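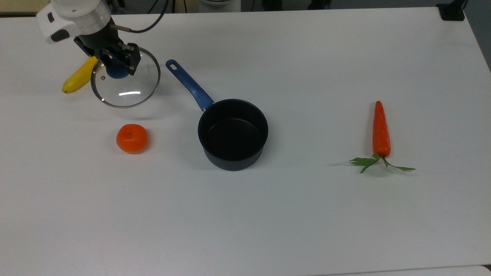 Photo: Clodberg

Thu 6 September

Back from the lake, hands wrecked. Blisters on both palms from the mainsheet, forgot gloves AGAIN. Writing fast before I fall asleep.

Two races today. First one awful. Over the line early, went back, lost the whole fleet. Wind all over the place off the Civer shore, kept getting headed. Capsized at the gybe mark, came up with weed in my teeth. Finished, anyway.

Second one much better. Clean start at the pin end, tacked early, stayed out of the dirty air. Held my place right to the last leg, then a boat with sail number 946 rolled over the top of me and that was that. Must learn to defend on a run. Must also learn to look behind me.

Boat notes. Vovo leaking again, bung or the seam, can't tell. Bailed with the cut-off milk jug. Kicker slipping, cleat is worn out. Rang Kováčik Marine at lunch, they have the cleat but want 20 for it plus postage. Fine. Order tommorow.
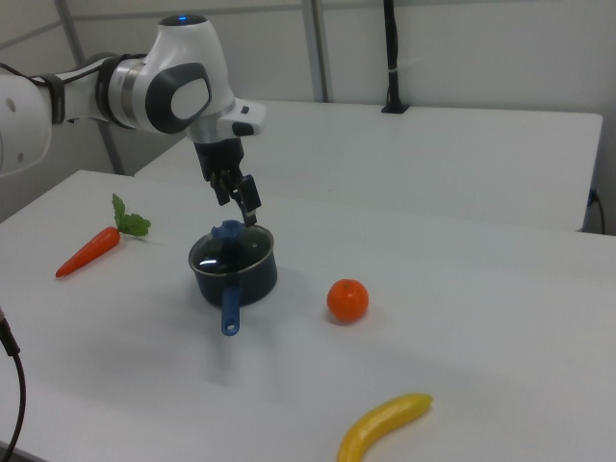 Also the new sail question. 600 for a decent used one, been going round and round on it since August. Old one is baggy as a pillowcase but it's paid for. Would rather fix the leak first.

Entry form for the autumn series still on the fridge, not filled in. Need to find the insurance letter. Wetsuit is hanging over the bath, driping everywhere, must move it before morning. Alarm for 6, rigging early if the forecast holds. Bed.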